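Cernevero 고객지원 센터 > 가정용 작업 키트 > 접수 내역
접수번호 1804
제품: Oveo 의류 정리 패키지 (휴머노이드용)
상태: 해결 대기 (고객 확인 중)
분류: 동작 이상 / 파지

접수 내용

안녕하세요, 늘 친절하게 답해 주셔서 감사합니다. 지난번 설치 때 도와주신 덕분에 침실 세팅까지는 무사히 마쳤고요, 침대 정리 쪽은 정말 만족하면서 쓰고 있습니다. 그런데 옷 다루는 작업으로 넘어오면서 계속 같은 데서 막혀서 이렇게 글을 남깁니다. 말이 좀 길어질 것 같은데 너그럽게 읽어 주세요.

저희는 옷걸이 봉에 옷을 거는 작업과, 침대 쪽에 둔 물건을 집어 올리는 작업을 번갈아 돌리고 있습니다. 외투처럼 두툼한 옷은 별문제가 없는데, 노란 바탕에 검정이 들어간 것들만 만나면 집는 위치가 들쭉날쭉해요. 노란 부분을 잡을 때도 있고 검정 테두리 쪽을 잡을 때도 있고, 어떤 때는 잡아 놓고도 화면에 "파지 불확실"이 뜨면서 그대로 멈춰 있습니다. 조명 탓인가 싶어서 커튼도 쳐 보고 걷어도 봤는데 똑같았습니다. 소프트웨어는 설치 때 받은 그대로이고, 따로 손댄 설정은 없습니다. 베개 위에 걸쳐 놓은 것을 집는 동작부터 봐 주시면 좋겠습니다. 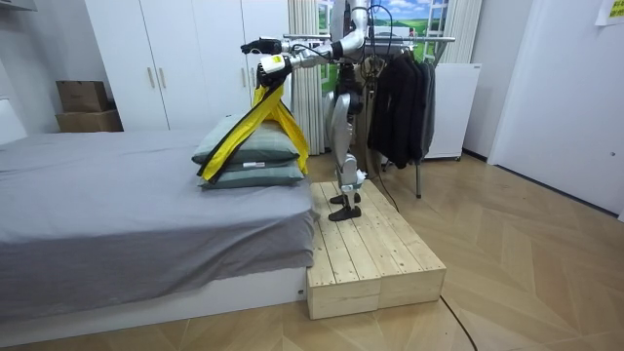
작성: Cernevero 기술지원 2팀 | 2026년 7월 | 공개 답변

안녕하세요, 기술지원 2팀입니다. 이렇게 자세하게 적어 주셔서 정말 감사드려요. 증상만 한 줄 적어 주시는 경우가 많은데, 커튼까지 바꿔 가며 확인해 주셨다니 저희가 할 일을 절반은 덜어 주신 셈입니다.

우선 자세부터 말씀드리면, 나무 단 위에 두 발을 평평하게 디디고 있고 단 높이도 매트리스와 얼추 맞아 보여서 이 부분은 그대로 두셔도 되겠습니다. 단을 새로 짜야 하나 걱정하시는 분들이 종종 계신데 고객님 댁은 그러실 필요가 없어요. 바닥으로 내려오는 검은 케이블만 한 번 살펴봐 주세요. 단 오른쪽으로 돌아 나가는데, 로봇이 방향을 틀 때 발에 걸리지 않을 만큼 여유가 있는지, 당겨지는 데는 없는지 보시면 됩니다.

이제 본론인데요, 함께 보내 주신 로그를 보니 파지 불확실 경고가 뜬 시점마다 물체 윤곽이 두 개로 나뉘어 잡혀 있었습니다. 노란 면과 검정 테두리를 서로 다른 물건으로 본 것이지요. 끈처럼 폭이 좁고 늘어져 있는 물건은 특히 그렇습니다. Oveo 패키지의 기본 설정이 색 경계를 꽤 예민하게 보는 편이라, 단색 옷에서는 장점인데 배색이 강한 물건에서는 이렇게 말썽을 부립니다. 저희도 이 기본값은 조금 아쉽게 생각하고 있고, 개발팀에 의견을 올려 두었습니다.

먼저 해 보실 것들을 순서대로 적어 드릴게요. 급하지 않으시면 천천히, 한 단계씩 하고 나서 결과를 봐 주세요.

1단계. 그리퍼 영점 다시 잡기
로봇을 대기 자세로 두고 Remside 앱에서 정비 메뉴로 들어가신 뒤 "그리퍼 영점"을 누르세요. 손가락 사이에 아무것도 없어야 합니다. 완료음이 나면 같은 동작을 한 번 더 해 주세요. 두 값의 차이가 크면 앱이 알아서 세 번째 측정을 권합니다.

2단계. 색 경계 감도 낮추기
같은 앱의 인식 메뉴에서 "배색 경계" 항목을 찾으시면 됩니다. 처음 값은 200으로 되어 있을 거예요. 한꺼번에 많이 내리지 마시고 조금씩 내리면서 같은 물건으로 시험해 보세요. 너무 낮추면 이번에는 겹쳐 있는 옷 두 벌을 한 벌로 보는 일이 생깁니다. 바꾼 값은 저장을 누르셔야 남습니다. 저도 처음에 저장을 안 누르고 왜 그대로냐고 한참 들여다본 적이 있습니다.

3단계. 옷걸이 봉에서 다시 시험하기
침대 쪽 동작이 안정되면 봉에 건 옷으로 넘어가 주세요. 갈색 옷걸이에 걸린 노란 티셔츠가 시험용으로 딱 좋겠습니다. 목둘레가 골지이고 한쪽에 검정 띠가 둘려 있어서, 2단계 설정이 제대로 먹었는지 금방 드러나거든요. 그리퍼는 티셔츠 오른쪽 아래, 옷걸이 가까운 데를 잡고 있는데 위치 자체는 나쁘지 않습니다. 다만 그 뒤로 황갈색 외투가 바로 붙어 있어서, 시험하는 동안만이라도 외투를 봉의 다른 쪽으로 옮겨 주시면 결과를 읽기가 훨씬 편하실 겁니다. 봉이 반짝이는 재질이라 반사도 조금 신경이 쓰이는데, 이건 4단계에서 같이 보겠습니다.

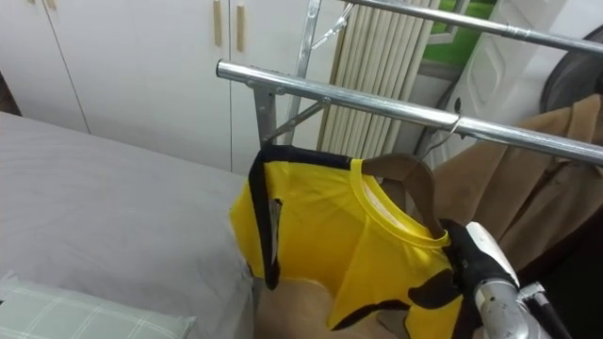 4단계. 반사 보정 켜기
크롬 봉처럼 빛을 받아 번쩍이는 금속이 작업 거리 안에 있으면 깊이 값이 튀는 수가 있습니다. 인식 메뉴 맨 아래의 "금속 반사 보정"을 켜 주세요. 켜고 나면 동작이 살짝 느려지는데 정상입니다. 느려진 게 영 답답하시면 봉 작업에만 적용되도록 작업별 설정으로 옮기실 수도 있어요.

5단계. 결과 기록 보내 주시기
같은 옷으로 5회 연속 시험하신 다음 앱에서 "기록 보내기"를 눌러 주세요. 접수번호는 자동으로 붙습니다. 중간에 경고가 떠도 멈추지 말고 끝까지 돌려 주시면 저희가 비교하기 좋습니다. 물론 옷이 당겨지거나 봉이 흔들린다 싶으면 바로 정지 버튼을 누르시고요.

고객 추가 글

답변 정말 감사합니다! 저녁 먹고 바로 해 봤어요. 영점은 두 번 만에 끝났고, 배색 경계는 조금씩 내리다가 150대에서 멈췄습니다. 그 값에서는 침대 쪽 경고가 아직 한 번도 안 떴습니다. 케이블은 여유가 있는 것 같은데 그래도 벽 쪽으로 조금 밀어 두었습니다. 봉 쪽은 외투를 옮기고 나니 한결 나은데, 옷걸이 고리 근처로 손이 갈 때 잠깐 망설이는 버릇은 남아 있네요. 반사 보정은 아직 안 켰고 내일 켜 보려고 합니다. 그리고 하나만 더 여쭤볼게요. Després 그리퍼 패드로 바꾸면 얇은 면 티셔츠를 집는 데 도움이 될까요? 값이 좀 나가서 망설이고 있습니다.

기술지원 2팀 답변

빠르게 해 보고 알려 주셔서 고맙습니다. 고리 근처에서 망설이는 것은 반사 보정을 켜신 뒤에 다시 봐야 판단이 설 것 같아요. Després 패드는 미끄러운 안감이나 얇은 천에는 분명히 좋지만, 이번 증상은 인식 쪽이라 패드를 바꾸셔도 경고는 그대로일 가능성이 큽니다. 지금 사시기보다 기록을 먼저 보내 주시고 그다음에 정하셔도 늦지 않습니다. 키트 보증은 12월까지 남아 있으니, 혹시 그리퍼 자체의 문제로 나오면 비용 없이 점검해 드리겠습니다.

기록이 들어오면 이 접수 건에 이어서 답변드리겠습니다.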